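Notebook, May, page 2 of the melt pond stuff

Back at the desk after lunch, tea in hand, trying to get down what I did this morning before I forget which run was which (I have done that before and it cost me most of an afternoon).

So: the pond model. I'm still on the Ladska fjord setup, with the new drainage switch turned on, and the albedo still comes out too low once the ponds open up. Not crazy low, but low enough that the ice goes dark early and then of course everything downstream melts like mad.

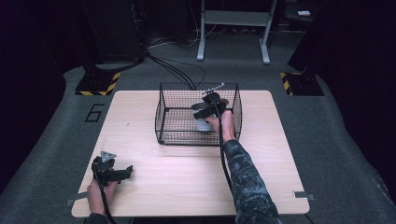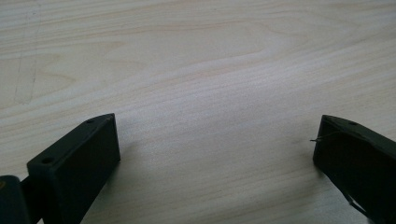
First thing I checked was the snow. Jytte Þórarinsdóttir said last week that I was probably losing the snow cover too fast, and she was right, sort of. I had the fresh snow going straight to old wet snow with no in-between, so one warm afternoon and poof, bare ice. I put the aging step back in from the Brirnmont version of the code and the early part of the season looks so much nicer now! The curve finally has that slow shoulder on it before it drops.

But the ponds themselves are still wrong. They fill fine, they spread out fine, and then they just sit there. On real ice you'd expect a good share of that water to find a crack or a seal hole or something and go. Mine only drain when the ice gets warm enough all the way through, and in this setup that comes very late. I suspect the Gulyás scheme was tuned for thick old ice and we're running it on thin first-year stuff, so the bottom layers are saltier than it expects. Need to look at how it handles the brine. I read that part of the code twice and I still couldn't say for sure which salinity it's using, the starting one or the current one. The variable names are no help at all (whoever called it "sal_tmp2", I would like a word).

Runs so far:

Run A: old snow, old drainage. Just the baseline. Fine.

Run B: new snow, old drainage. Better spring, same bad summer.

Run C: new snow, new drainage. Ponds drain a little at the edges of the domain and nowhere else, so that smells like a boundary problem to me. Don't trust it.

All with 50 ensemble members on the 1,024 grid. I tried a smaller ensemble on Nudov to save queue time and the spread was so jumpy I couldn't tell B from C, so I'm not doing that again.

Also, note to whoever picks this up: the plotting script flips the sign on the shortwave if you feed it the daily files. Use the hourly ones. I spent ages thinking the sun was cooling the ice.

Still to do:

Fix the edge cells and rerun C.
Print out the brine values at 3 depths and see if they change at all through the season.
Ask Jytte if she still has the pond depth notes from the coast site, the ones with the sketches in the margin.
Clear out my scratch folder before I get another email about it.

4:30, Run C is back in the queue with the edges masked. It won't start before tonight, so I'm going to go read the salinity code again with a pencil.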